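Lab Automation | Events | 2 min read

Grevgate open day, Wednesday. Trerus ran its vial-handling cell in simulation, with Jonatan Tveit at the console.
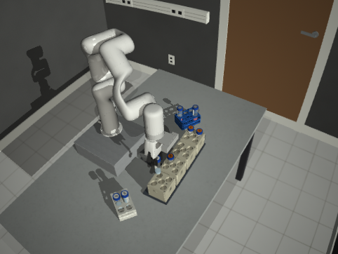
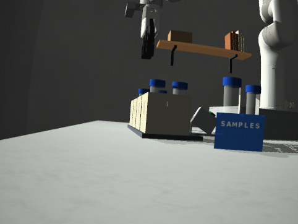 2/ My interest was scheduling. Tveit's planner orders the moves before the arm starts -- 406 in the demo queue, 26 of them regrasps. Blue-capped vials are a fair test, as a bad grasp height shows up early.

3/ Yasaman Jafarzadeh asked about recovery after a missed pick. Answer: replan from the last known pose. No force feedback yet.

4/ Log format is plain text. Slides due in August.

Contact | © Grevgate | Back to top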